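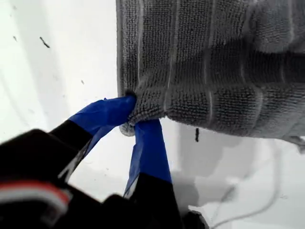

Dundholm House Association
Minutes of the members' meeting, Feb 6, 2021, in the common kitchen

The meeting was opened at ten. The minutes of the September meeting were read and accepted with one correction: the broken shelf was in the laundry room, not in the pantry.

1. Kitchen towels
The gray microfiber towels with the checked pattern are now in use for dishes and counters. Members are mostly content with them. One complaint was made that they hold lint from the dryer. It was agreed to wash them separately from cotton and without softener. We have 25 of them, and 20 stay in the kitchen - the rest go to the guest room.

2. Folding and storing
A discussion took place, longer than planned. Decided: towels are folded in three along the hem and put in the second drawer. Damp towels must not go in the drawer. They are to be hung over the rail until the next morning.

3. Costs
The offer from Groden for new drawers is 2,630. The offer from Avram is 3,000, with mounting included. The members asked that Groden gives a price with mounting also, before we vote. The trip to see the drawers in Reston is postponed.

4. Other matters
The dish brush by the left sink has to be replaced. The key for the pantry is still missing - whoever has it, please leave it on the hook.

The meeting was closed at 11:15. The date for the next meeting will be put on the board by the door.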